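Grunano Bench Cell – screwdriving package
Planning and budget notes for buyers

The Grunano Bench Cell is one arm, one gripper and one set of fixtures, sold together for small assembly work on a normal workbench. The screwdriving package is the one most customers ask about first. This page is written for the person who must prepare the order and defend the budget, so it talks more about preparation than about speed.

What is in the package

The arm with its base plate, the two-finger gripper, the wrist camera, the control box with 5 meters of cable, and 2 blank fixture blocks. The screwdriver itself is not included. You can use a handheld cordless tool that you already have, if its body fits in the gripper opening. Please send us the measures of the tool before you order. We had customers in Marsden who bought a very nice driver first and then needed other fingers, and this added three weeks to their project.

What you should plan besides the price

Fixtures are the part that people forget. Every product that you want to screw together needs a place where it sits without moving. For short series, printed inserts are good enough and can be changed the same day. For a series over 1000 pieces we recommend a machined insert, because the printed one becomes worn at the corners. Count one fixture for each product, and one spare.

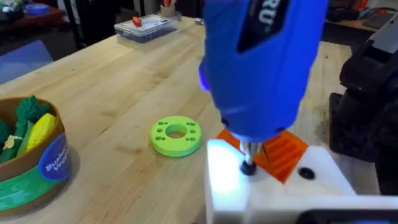
Grindarthorpe, Thu 6 January

The bit must go into the screw head straight from the top or at the angle which the fixture was designed for. When you draw your own fixture, leave free space for the nose of the tool and also for the gripper next to it. A work light on the driver is useful for a person, but on a white block it can make the top surface too bright for the wrist camera. If you have the choice, order the block in gray or put matte tape on it. The price is the same.

Bench and room

The bench should be heavy and should not move when you push it with your hip. A wood top is fine. The base plate needs four through holes, and we send the drilling template with the order confirmation. Other parts may stay on the bench, but keep them out of the path of the arm – the software knows only the objects you have entered.

Batteries

A cordless tool needs a second battery from the first day, better a third one. The cell does not change batteries by itself. In your time plan, put a short stop for this in every shift.

Delivery and training

Standard delivery is 24 working days after we receive the signed fixture drawing. The date of the purchase order does not start this period. Orders for the Bondelitz warehouse are shipped once a week. Training is one day at your place for up to four people, and is included. A second day can be added until the end of May at the old price.

Spare parts

Gripper finger pads, set of 2: in stock
Blank fixture block, white or gray: in stock
Wrist camera cable: in stock
Base plate for benches deeper than 200 cm: on request

For a quotation, please send us the tool measures, one sample of the product with its screws, and a photo of the bench where the cell will stand. Samples are returned with the quotation.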